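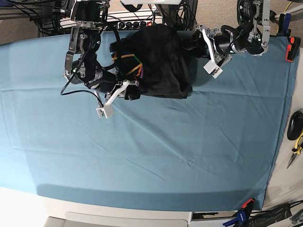
Tannous Building Residents' Association
Minutes of the general meeting, May 2023

Held in the ground floor meeting room. Chair: Raghda Sleiman. Minutes: Snežana Delić. Attendance sheet kept with the signed copy.

1. Opening and previous minutes

The chair opened the meeting at 7:05 p.m. The minutes of the last meeting were read. One correction: under "Parking," the word "north" should read "south." Approved with that change.

2. Accounts

Snežana Delić presented the accounts. The balance in the operating account is $2,472. All dues for the last quarter are in except for two units, and both have been sent a reminder. The bill from Kitero for the elevator inspection came to $773 and has been paid. A resident on the third floor asked if the inspection could be done every other year to save money. The chair said the insurance policy calls for it yearly. Accounts accepted.

3. Roof drain

The drain over the east stairwell backed up again after the heavy rain. Water came in under the roof door and reached the first landing. Vestent looked at it and found the pipe partly blocked below the elbow. They gave two prices, one for clearing the pipe only and one for clearing it and replacing the elbow. The second is $900 and includes a new strainer.

Discussion. Some residents felt the pipe should be cleared first and watched through the summer. Others pointed out that it was cleared last year and the trouble came back. Moved and seconded to accept the $900 price. Carried, with 2 against.

Action: Raghda Sleiman to sign the work order and post the dates by the mailboxes. The stairwell will be closed while the elbow is replaced.

4. Laundry room

a) Dryer on the left is running but takes two cycles to finish a normal load. Drutia will be called to check the vent hose.

b) Clothes left behind. The shelf is full again. It was agreed that anything still there at the end of June goes to the clothing drive. Residents should look through the shelf before then. Dark items are hard to tell apart in a pile, so please put a name or unit number inside the collar.

c) Hours stay as they are, 7 a.m. to 10 p.m. A request to open at 6 was turned down after the unit next to the laundry room objected to the noise. 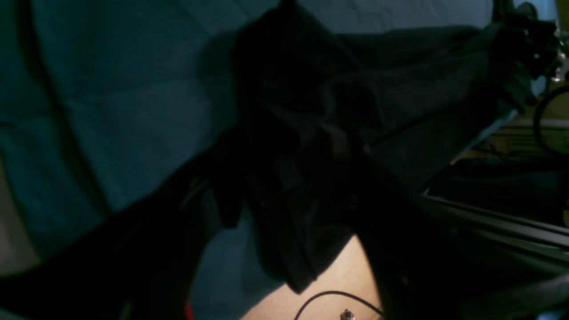

5. Bicycles

The rack by the back door has bikes on it that have not moved in a long time. Tags will be tied to every bike, and owners should remove the tag from their own. Bikes still tagged after four weeks will be moved to the basement cage. One resident asked about a second rack along the fence. The chair will get a price and bring it to the next meeting.

6. Other business

The hallway light outside 2B flickers. Bulb already changed, so the fixture will be looked at when the electrician is next in the building.

The recycling pickup has moved to earlier in the morning. Bins need to be out the night before.

Snežana Delić asked for someone to take the minutes next time, as she will be away. No one offered at the meeting. Names to the chair, please.

7. Next meeting

To be held in June, same room, same time. The meeting closed at 8:20 p.m.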